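Cuaderno de captura, enero

Seguimos con la tanda para Codel. Objetivo: 3000 episodios. Llevamos 2000, contando los 26 que Firdevs quiere tirar y yo quiero salvar por razones sentimentales.

Notas del turno:

- Calibración de muñeca repetida a las 9:40. El desfase de ayer era un conector mal apretado. Dos horas leyendo código para acabar con un destornillador.

- El modelo intermedio (12 horas de entrenamiento) duda mucho con lo blando. Se acerca, abre, cierra, se lo piensa. Sospecho que me imita a mí.

- Firdevs Avcı insiste en variar más la aproximación. Tiene razón: teleopero siempre por la derecha y luego me extraño de que la política sea diestra.

- Etiquetas: «peluche amarillo» ya no vale como instrucción, hay más de una cosa amarilla de peluche en la estantería. Pasar a balda + color + forma.

La estantería con ruedas y la bandeja blanca en la moqueta:
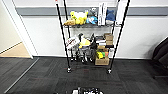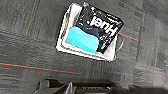
Lo siguiente es decidir qué hacemos con los episodios en los que el operador corrige a mitad de camino. Yo los dejaría, marcados aparte; la recuperación también hay que aprenderla de algún sitio. Firdevs prefiere filtrarlos y comparar. Haremos las dos cosas y discutiremos los resultados igual.

Pendiente: copiar los datos al disco de Hilov antes de que se llene el local, y subir el límite de velocidad de cierre de la pinza.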